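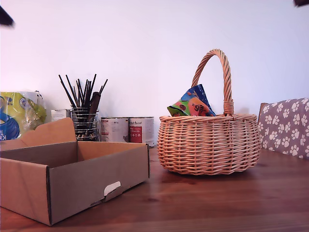 Mailer box and wicker basket on the table, Monday morning.

I closed my online yarn shop's free returns in the spring and said I'd report back on how it went. Six months of numbers are in. Long thread.

Background for anyone new. I sell yarn, needles and a few kits out of Rallville. It's me full time and Trudy Ormsby three days a week. We ship to the US and Canada.

From the first year I offered free returns on everything for 60 days. I did it because every shop I bought from did it. I never ran the math.

Last winter I ran the math. We'd shipped 1,527 orders over the period I looked at, and 122 of them came back in full or in part. That's 8 percent. People in clothing will laugh at that number. For yarn it's high.

The postage was the smaller cost. A returned skein has to be unwrapped, checked for smoke, pet hair and perfume, checked against the dye lot, relabeled and put back in stock. Trudy timed herself over a week and it came to 6 minutes a skein when nothing was wrong with it.

When something was wrong it took longer, and then we had to write an email about it. Nobody likes getting an email that says their yarn smells like smoke. I don't like writing them either.

Dye lots were the real problem. If you buy 8 skeins of lot 41 and send back 3 in two months, I may have sold through the rest of lot 41. Now I have 3 orphans. They go in the discount bin at 40 percent off.

What I changed: buyer pays return postage, 30 days, full unopened skeins only. Anything that was our mistake is still free to return and we pay for it same day.

I also added a line at checkout that says buy one extra skein if you're unsure, and we'll give full store credit for it for a year as long as the band is on. More on that further down.

I expected sales to drop. Marit Hedlund, who ran a fabric shop for a long time before she sold it, told me to plan for 10 percent down in the first two months and see where it settled. I put that in the budget.

First month was down 7 percent. Second month was down 4. After that it was level with last year, and the month after it was slightly up. I can't say the policy had anything to do with the last part. We also got a new sock yarn in then and it sold well.

Returns went from 8 percent of orders to just under 3.

I got 11 complaints by email. Four were from people who had returned something almost every order. I answered all of them. Two of the 11 have ordered again.

The store credit line did more than I thought it would. People do buy the extra skein. Most of them keep it. The ones that come back are in good shape because the band has to be on, and people are careful with it.

A few questions I got when I first posted about this.

Do you lose customers to the big sites? Some, yes. I was going to lose those on price sooner or later. I can't match them on plain acrylic and I stopped stocking most of it in November.

Did you think about a restocking fee instead? I did. Ayman Berrada uses one at his bead shop and it works for him. I decided against it. A fee feels like a fine, and I'd have to argue about it. Postage is just postage.

What about damaged in the mail? We replace it and take it up with the carrier ourselves. The customer sends one photo. We've never asked for the item back.

What software? I moved the shop to Flundo last year and the returns form is built in. It's fine. The form can't handle partial returns on a kit, so those still come by email. I've asked them about it twice.

Do you reuse the boxes that come back? Yes if they're clean and the corners are good. Old label comes off or gets covered. If you get a box from us with a patch on it, that's why.

Things I'd do differently. I'd give more notice. I gave two weeks and it should have been a month. A couple of people had orders in transit when it changed, and I ended up honoring the old policy for them anyway.

I'd also put the policy on the product page from day one. It was only in the footer for the first few weeks. Hazem Shawky wrote in to say he'd looked for it and couldn't find it, and he was right.

What it's worth in money: after the lost sales in the first two months, we came out ahead by a bit more than Trudy's pay for a month. She's going to four days a week on the strength of it.

I'm not telling anyone to drop free returns. If I sold shoes I'd keep them. If you sell something that comes in lots or batches, it's worth sitting down with a year of orders and checking.

Next thing I'm looking at is the wholesale minimum. It's $200 now and I think that's too low. If you run a small shop and buy wholesale, tell me what minimum makes you close the tab.

Replies are open. I'm packing until 4 and will answer after that.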